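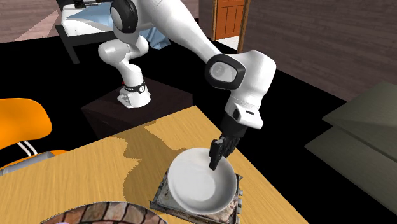
When will the Orklow Police Department stop taking crime reports at its Kuusisto Street front desk?
The desk closes at the end of business on 18 December 2018, and all walk-in reports will be taken at the Inon Avenue station from the next morning.

ORKLOW - The Orklow Police Department has announced the permanent closing of its Kuusisto Street front desk. The move follows a review of desk services completed in August, which found that most residents now file minor theft and property damage reports by telephone or through the department's website.

Patrol coverage in the Kuusisto Street area will not change. Officers assigned to the district will continue to work from the same building, and the holding rooms at the rear will remain in use. Only the public counter and the records window are affected.

Residents who need a certified copy of an incident or crash report should apply at Inon Avenue, where the records window will be open until 4:30 p.m. on business days. Requests already filed at Kuusisto Street do not need to be filed again. The department said 22 requests were pending when the notice was issued, and that each applicant will be contacted by mail with a new pickup location.

Found property will also be moved. The department is holding more than 400 items, among them bicycles, telephones and keys, which will be transferred to the Inon Avenue property room over 2 days. Items cannot be claimed during the transfer. Owners must show photo identification and, where possible, a serial number or proof of purchase. Property valued at more than $500 will be released by appointment only.

Online reports will continue to be handled through the Ridurix system. The system is not monitored at all hours and should not be used for a crime in progress, a missing person or any report involving an injury - in those cases, callers should dial 911.

Persons required to check in with the department under a court order should report to the Inon Avenue station on their regular date unless told otherwise in writing.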